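Plarnetti publishes first results from household and shop-floor task trials

March 25, 2022

Plarnetti, the automation test lab in Clistlow, has released results from its first series of trials on routine manual work. The series began in January and covered 18 tasks, split between household chores and light assembly. Machines completed 4 of them at a rate the lab considers usable without supervision.

The tasks passed were all of one type: pick up a rigid part, move it, set it down. Folding, wiping and bag handling did not pass.

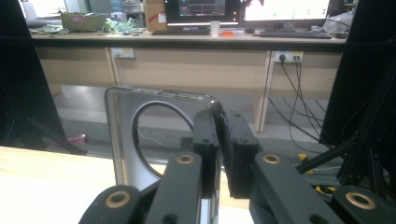
Thin metal parts fell between the two groups. According to Erasto Lema, who ran the assembly trials, a sheet part is easy to locate and hard to hold at a known angle. A brushed aluminum panel with rounded corners and a large circular opening, held upright by its edge between two fingers, leaves only a narrow strip of material for contact – any slip turns the part as well as lowering it. Out of 477 attempts on sheet parts, 292 ended with the part within tolerance. Correcting a bad grip added up to 18 seconds per cycle.

Glykeria Michailidis of Enbridge, a contract assembler that supplied parts for the trials, said the figures do not yet support a change on its own line. "A person regrips without stopping. The machine stops, looks and starts over."

The lab will repeat the sheet part trials with softer finger pads. The household tasks stay on the list unchanged. Test procedures are available from Plarnetti on request.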